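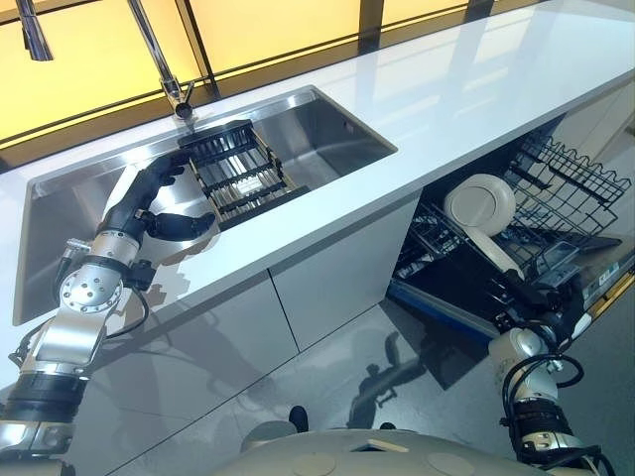 A Rondari unit at a kitchen sink, its left hand holding the cutlery basket over the basin and its right hand in the open dishwasher.

Rondari is a two-armed household robot sold and leased by the manufacturer Lundier for kitchen work. It is best known for loading and unloading dishwashers, the first job for which it was offered to paying customers. The robot is sold as a complete product with arms, hands, software and a service plan. A version without hands is offered to workshops and schools under the name Rondari Base.

Design

The robot has a pale, rounded torso shell with an arm mounted at each shoulder. The arms combine metal link sections and housings with joints covered in black rubber sleeves. Some of the cabling runs along the outside of the arms, and Lundier sells replacement cables as a customer-fitted part. The hands are black, with jointed fingers and a thumb. They are used for most tasks without changing tools.

A camera in the head supplies the main view used for planning movements. Owners can watch this view on a tablet while the robot works, or turn the feed off in the settings. Recorded video is kept on the unit for 9 days unless the owner saves it.

Dishwasher service

The dishwasher service is sold as a software package called Rondari Table. It covers plates, bowls, cups, serving utensils and the cutlery basket. The two arms can be given separate jobs, so that one holds a basket at the sink while the other reaches into a rack. Pans heavier than the listed limit are left on the counter for the owner, along with anything the software cannot identify.

Before first use, the owner or an installer opens and closes the dishwasher by hand while the robot watches, then pulls out each rack in turn. The steps must be repeated if the dishwasher is replaced. Lundier lists 416 dishwasher models as supported. Owners of other models may request a setup visit, charged separately.

Knives are handled only when they are placed in the basket with the blade down. The robot does not wash dishes by hand, though an update released in July added a setting for rinsing plates under a running faucet.

Versions

The first version was sold only in pairs to hotels and staff kitchens. It used a fixed stand and had to be placed by the customer at the start of each shift. The second version, the first sold to homes, has a moving base and a quieter set of shoulder motors. Parts are not shared between the two, apart from the hands and the charging lead.

Sales and support

Rondari is available by purchase or on a lease with a minimum term of two years. The lease includes software updates and one replacement pair of rubber joint sleeves each year. Repairs are carried out by Olatunji, a service company with its main workshop in Brostska. Units are normally collected from the home, and a loan robot is supplied only under the higher of the two service plans.

Reception

Early reviews praised the robot's handling of plates and the clear setup guide. The main complaints concerned speed and the amount of floor space needed in front of the dishwasher. A trial in more than 300 homes, run by Lundier before the home version went on sale, found that owners used the unloading function more often than loading. Several reviewers also noted that glossy floors and counters could slow the robot while it checked its position. Lundier later changed the camera software, and the current manual no longer advises covering shiny surfaces during setup.

See also

Rondari Base
Rondari Table
Household robots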